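Forums | New Posts | Members | Search | Log In

Small Shop Owners Board > Inventory and Pricing

Dropping the squeaky toy line, or keeping it at a loss?

4 min read

millpondpets
I run a small pet supply store with one register and one part-time employee. Dog toys take up the whole left wall. Most of what sells is rope and hard rubber. The squeaky stuff sells too, but the margin has gone down every year and I'm thinking of cutting it.

My supplier was Tretex until last spring. They raised the case minimum to 200 units per style and I don't have the back room for that. I moved to Trolari, who will split a case, but the unit cost is higher and I can't pass all of it on. The big box store across the highway sells the same kind of toy for less than I pay.
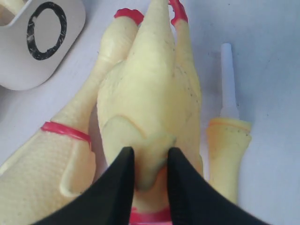 So the question is whether a small store needs to carry them at all. If you cut a category like this, did your customers notice, and did they go elsewhere for the food too?

dale_r
Cut it. I dropped all squeaky toys two years ago and gave the pegs to dental chews. Sales on that wall went up and I have fewer returns. People bring back a toy the dog tore up in ten minutes and expect a refund.

Tesia
I disagree with Dale. I kept mine and I'm glad. The toy is what the kids pick out while the parent buys a bag of food. If there is nothing for the kid to pick out, the next trip is to the store across the highway. You have to look at the whole receipt and not the one item.

dale_r
Did you check receipts or is that a feeling?

Tesia
I checked. My point of sale system lets me pull every ticket with a certain item on it. In October I had 832 tickets total, and the ones with a toy on them were larger on average even after I took the toy off. I can't say the toy caused it. Those may just be the people with more to spend.

dale_r
That last part is my point. A person buying food, a leash and a toy was going to buy the food either way.

hcuypers
Both of you are partly right. What helped us was moving them. We had them on pegs at adult eye level. We put them in open baskets on a low table by the door and cut the number of styles way down. Same products, same prices. They sell faster now and we order less often.

I wrote up how we did it for our local merchants' newsletter and I'm pasting it in, since the link needs a login.

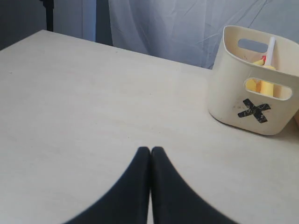
SIDDIQUI, October
By Hanneke Cuypers

When we took over the store on the square we inherited a toy wall with far too many styles. Some had been hanging long enough to fade. We marked all of it down and let it run out before ordering again.

The new rule is that a style has to sell through a split case in one season or it is not reordered. We write the order month on the bottom of the bin in grease pencil. If the bin is still full when the season changes, that style is done.

Fixtures cost us under $200. We used a folding table we already owned and plain plastic bins. Before that we had a quote of $2,000 for a gondola unit with a printed header, and I am glad we waited.

We do not allow dogs to sample toys from the bins. A toy that has been in a dog's mouth is sold. There is a sign, and the cashier is allowed to be firm about it.

millpondpets
Thanks, this is useful. How do you handle price tags without pegs? My toys come with a card header and they get bent if they're in a pile.

hcuypers
We take the cards off and price by the bin. One bin, one price. Keep a spare card with the barcode at the register.

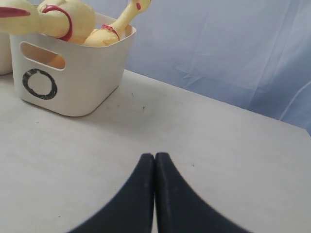

It also means you can mix suppliers in a price group, as long as your cost is close. Recount by hand once a month or your inventory will drift.

bob_at_the_feedstore
Check your state rules before you take the cards off. Some of them have safety wording the customer is supposed to get. We were told to keep it with the product.

hcuypers
Good point. We put the card in the bag at checkout if the customer wants it, but I will ask about that.

dale_r
I'd still rather have the chews. They don't need a table, and my doorway is too narrow for one anyway. But if you have the floor space, one price per bin makes sense to me.

Tesia
One more thing, millpondpets. Ask Trolari for a mixed case. They don't put it on the order form, but they did it for me when I called. The unit cost was the same as a split case and I got four styles out of it.

millpondpets
I didn't know they did that. I'll call in the morning. I think I'll cut down to four or five styles, try the table through the holidays, and pull tickets the way Tesia did. If it doesn't move, Dale gets his chews.

Contact Us | Copyright Small Shop Owners Board | Back to Top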